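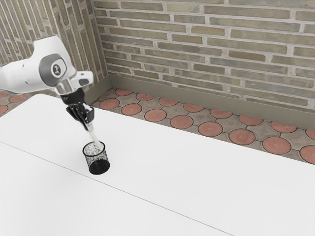
もうインクは通販で買うしかないんでしょうか、というコメントを前回の記事にいただきました。駅ビルの文具売り場がなくなってから、瓶の色を自分の目で見て選べる店が近所に一軒もない、とのこと。わかります、わたしもまったく同じことをぼやいていました。でも朗報です!文具店のArroyoが、Kerkance通りに戻ってきます。

開店は2018年4月10日、朝の10時から。場所は以前の店舗から通りを一本はさんだ向かい側で、もとは布団屋さんだった建物です。前の店が閉まったのが去年の11月なので、冬のあいだずっとシャッターの貼り紙を横目に歩いていた身としては、やっと春が来たなあという気分です(貼り紙の「しばらくお休みします」が雨でにじんで、「しばらく」しか読めなくなっていたんですよね)。

開店準備中のところに少しだけお邪魔して、話を聞いてきました。新しい店は前より奥に長くて、入って右の壁がまるごとインクの棚になるそうです。そろう色はほぼ210色。前の店ではレジの後ろに積んであって、店の人に頼んで出してもらう方式だったので、自分で手に取れるだけでもだいぶ違います。

目玉はやっぱりEderの顔料インクでしょうか。前の店で最後まで売れ残っていた渋い緑も、ちゃんと再入荷するとのこと。あの緑、瓶で見ると黒にしか見えないのに、薄い紙に書くと急に苔みたいな色になるんです。わたしは2本使い切りました。同志がいたらうれしい。

それから、試し書きの席が窓ぎわにできます。席は4つ、予約なしで座れて、つけペンとガラスペンは店のものを借りられます。自分のペンを持ち込んでもかまわないそうですが、店のインクを吸入するのは遠慮してほしい、先をちょんとつけるだけにしてください、と念を押されました。試し書き用の紙はHorkodariの便箋。これがまた、にじまないのにインクの濃淡はしっかり出るという紙で、試すつもりで座ったら紙のほうを買って帰ることになりそうです。前の店でも何度かそうなりました。

便箋のほかに、Horkodariのノートも全サイズ並びます。ただ、方眼の大きいサイズだけは入荷が遅れていて、開店の日には間に合わないかもしれないとのこと。これを目当てに行く方は、電話で確かめてからのほうが安心です。

気になるインクの量り売りは、残念ながらまだ始まりません。小瓶の仕入れ先を探しているところだそうで、早くても夏以降になるみたいです。わたしは「一色をちょっとだけ」派なので、ここはちょっとがっかり。そのかわり、開店から14日間は、1000円以上買うと好きな色のインクで栞を一枚書いてもらえます。文字は短いものなら何でもよくて、書くのは店の人です。これがものすごく字のうまい方で、前の店の値札をこっそり楽しみにしていたお客さんも多かったはず。

ひとつ注意点を。前の店のポイントカードは新しい店でもそのまま使えますが、判子の欄がいっぱいになったカードの引き換えは、店のほうで新しいカードに書き写す作業が必要で、混んでいる時間だと少し待つそうです。財布の奥で眠っているカードがある方は、早めの時間にどうぞ。わたしのは洗濯してしまって角が丸くなっているんですが、見せたら「読めるので大丈夫です」と言ってもらえました。

営業は夕方の7時まで。店の前に自転車は置けないので、Kerkance通りの入り口の駐輪場を使ってください。わたしは初日の朝いちばんに行って、まず緑を買い、それから窓ぎわの席に座るつもりです。コメントをくださった方、もしかしたら隣の席かもしれませんね。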